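Nitau Label Station: Set-Up Guide

Section 3. Getting Your Station Ready for Its First Labels
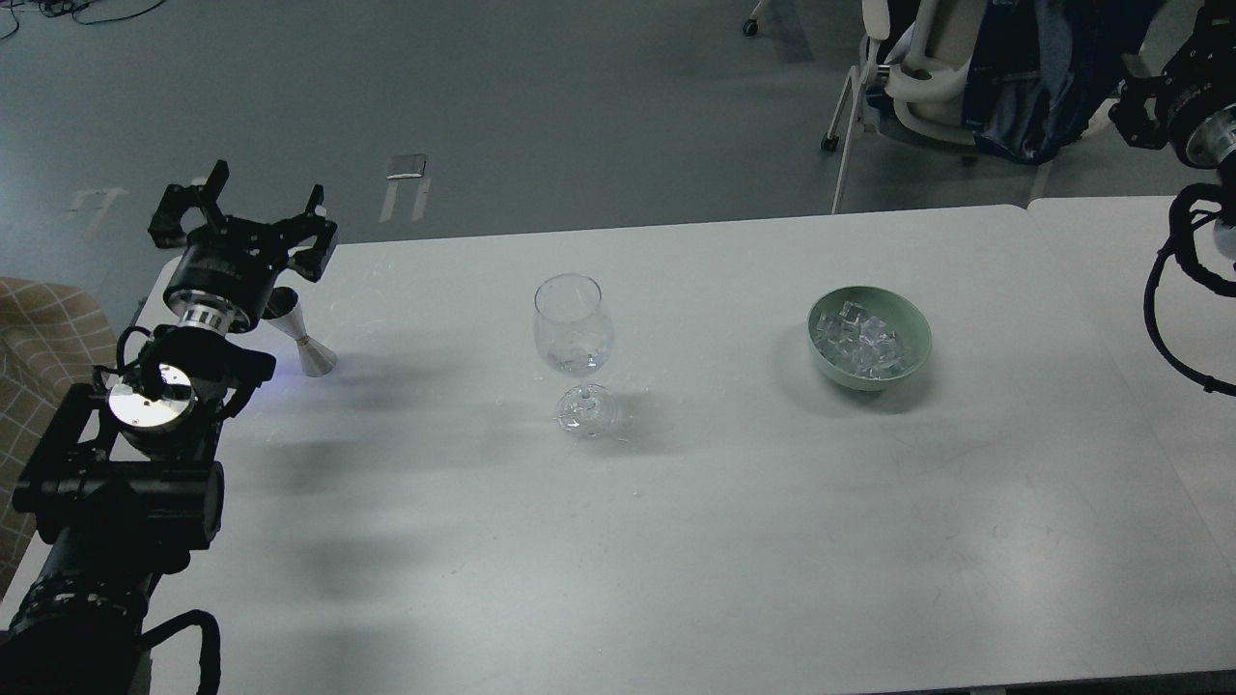
3.1 Before you start

Welcome to the fun part! By now you've unpacked the printer (Section 1) and charged the hand scanner (Section 2), so you're one short session away from printing. Set aside a quiet stretch if you can, put your phone on silent, and have these within reach:

- the Nitau printer and its power adapter
- one roll of Trillar paper labels, still in the wrapper
- the USB cable, or your Wi-Fi password if you plan to go wireless
- the cleaning card from the small envelope
- a computer with the Nimudton app installed

If the app isn't on your computer yet, go back to Section 2.4 and do that first. The installer adds the printer driver too, and things go much more smoothly when the driver is there before the cable goes in.

Note: The starter roll in the box holds 86 labels. That's plenty for set-up and your first few shelves, but you'll want a full roll on hand soon. Once people see how nice their spice jars look, they tend to label the garage next!

3.2 Placing the printer

1. Set the printer on a flat, steady surface. Leave at least 3 inches clear behind it for the cable and the vent.

2. Turn it so the label slot faces you. The lid opens upward and back, so check for shelves overhead before you settle on a spot.

3. Plug the adapter into the printer first, then into the wall.

4. Hold down the power button until the ring around it glows green. You'll hear two quick clicks as the print head finds its home position — perfectly normal.

CAUTION: Keep the printer away from sinks, kettles and sunny windowsills. The labels are heat sensitive, and a roll left in strong sun will turn gray from the outside in.

CAUTION: Use only the adapter supplied. Adapters from the older Nitau Mini fit the socket but give the wrong voltage.

3.3 Loading the roll

Thermal labels have a right side and a wrong side. The printing side is the slightly shiny one, and it has to face up as it leaves the slot. If you're unsure, drag a fingernail quickly across a corner. The printing side will show a dark line.

1. Press both lid tabs and lift until the lid clicks open.

2. Slide the roll guides apart.

3. Take the roll out of its wrapper and peel off the strip of tape. Pull off the first label as well and throw it away, as the tape often leaves a little glue behind.

4. Drop the roll between the guides with the loose end coming over the top and toward you.

5. Slide the guides in until they just touch the roll. It should still spin freely when you nudge it with a finger.

6. Pull the loose end under the two clear hooks and out past the front edge.

7. Close the lid with a firm press on both sides. You want to hear both latches.

8. Tap the feed button once. The printer moves forward one label and stops at the gap. If it stops halfway through a label, tap again. If it still misses, see 3.6.

Note: Karpenko fabric rolls load the same way but are thicker. Flip the small lever inside the lid to F before you close it, and back to P when you return to paper.

3.4 Connecting to the app

By cable:

1. Open Nimudton and leave it on the welcome screen.

2. Plug the USB cable into the printer, then into the computer.

3. Wait for the printer's name to show up at the top right, and click it. Done!

By Wi-Fi:

1. Hold the feed button until the ring blinks blue.

2. In the app, choose Add Printer, then Wireless.

3. Pick your network and type the password. Capital letters matter.

4. When the ring stops blinking and stays blue, you're connected.

The printer remembers up to 13 networks, so you can carry it between home, the shop and your sister's pantry without going through this each time.

Note: The printer works on 2.4 GHz networks only. If your router uses one name for both bands, this usually sorts itself out. If it doesn't, connect by cable for now and read Section 7.

3.5 Your first label

1. Click New Label and choose the Shelf layout.

2. Type a name in the top box. Keep it short for now — FLOUR is a good one.

3. Leave the size on Auto. The app makes the letters as large as the label allows.

4. Click Print.

5. Let the label come all the way out, then tear it down and to the left against the metal edge.

Take a good look at it. The letters should be solid black with crisp edges, and the margins should match on both sides. Stick it on something and admire it for a minute. We all do!

If the print looks pale, open Settings and raise Darkness one step at a time, printing a label after each change. Going straight to the top setting wears the print head faster and can make small letters fill in.

3.6 If something isn't right

Label comes out blank: The roll is in upside down. Go back to 3.3 and try the fingernail test.

Thin white line through every letter: There's dust on the print head. Turn the printer off, let it cool, and run the cleaning card through the slot.

Printer skips a label each time: The label size in the app doesn't match the roll. The size code is printed inside the cardboard core.

Error 97: The lid isn't fully latched. Open it, check that no label is caught in the hinge, and press both sides down again.

Ring glows red and won't clear: Unplug the adapter, wait a full minute, and plug it back in. If the red comes back, write to our help desk with the serial number from the underside of the printer.

Thanks to Umesh Rana, whose notes on fabric rolls made this section a lot clearer than it was in the first edition.

Next: Section 4, Designing Your Own Layouts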